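okay it's laundry day and I have opinions about folding, so this is going to be a thread. mute me now if you have to

1/ Background: I moved into the Kurtuluş place in January with two suitcases and a bed that takes up most of the bedroom. No dresser. I kept saying I'd get one. So the bed is the folding table, the ironing board, the desk and (at night) the bed.

2/ Rule one in this house is make the bed first. I used to dump the clean stuff on a rumpled sheet and then lose socks in it for days. Now the flowered cover goes on before a single shirt gets folded. It doesn't have to be smooth! Mine never is!

3/ Rule two: heavy and dark on the bottom, light on top. I don't care what the videos say about filing shirts upright, I don't own a drawer to file them in. Black stuff, then the thick cream one, then the beige one with the little logo. Stack stays square enough to carry in one trip.

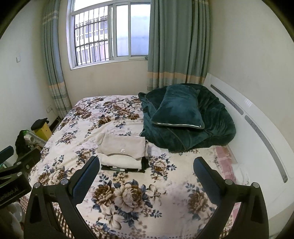
4/ THE BLANKET QUESTION

A few of you asked what I do with the big green plush one. I do nothing with it. I've tried thirds, I've tried rolling, I've tried that thing where you kneel on it. It's like wrestling a sleepy dog. It gets shoved up by the headboard and the teal pillow goes on top, and I'm calling that styling.

5/ Speaking of which, the pillow was a total impulse buy from Sumar. I went in for clothespins. Came out with a pillow and, yes, no clothespins. It's almost the same plush as the blanket so they look like a set if you squint.

6/ The floral cover was my aunt's and I hated it for years, all those brown roses. Now I kind of love it? The blue leaves got me in the end. And the checked border, which I didn't even notice until I was the one washing it.

7/ Washing it, by the way: cold, by itself, low spin. I put it in with towels once and the whole machine walked across the bathroom floor. My downstairs neighbor came up to see if I was moving out.

8/ Timing, for the people who like numbers: a full load takes me 60 minutes to fold if there's a show on. Much faster with music, but then I fold badly and have to redo the sleeves. Sleeves are the whole game. Tuck them behind, flat, and then fold up from the bottom. If one pokes out, the pile starts leaning by the third shirt.

9/ I did look at dressers again last night. The one I like is 2,929 at Sultenik, before delivery, and I'd have to measure whether it even fits between the bed and the door. I have a feeling the answer is no. I have a feeling I'll order it anyway and then fold clothes on top of it.

10/ For now the pile lives on the bed until bedtime, then it goes on the chair, then I wear it straight off the chair. Don't tell my mother. 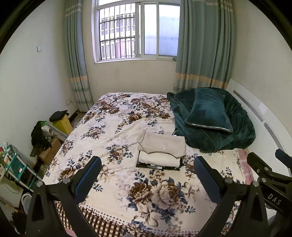 Wenceslao Farías: please put the thick things on a shelf and skip the dresser, I bought one for my sweaters and two of them fill a whole drawer

11/ Okay Wenceslao, you may have just saved me a lot of money. A shelf over the headboard could work. Does anyone know if you can drill into these old walls or do they just crumble? Asking before I borrow a drill from Tirta and do something I regret.

12/ Going to put the kettle on. There's still a load of towels to go.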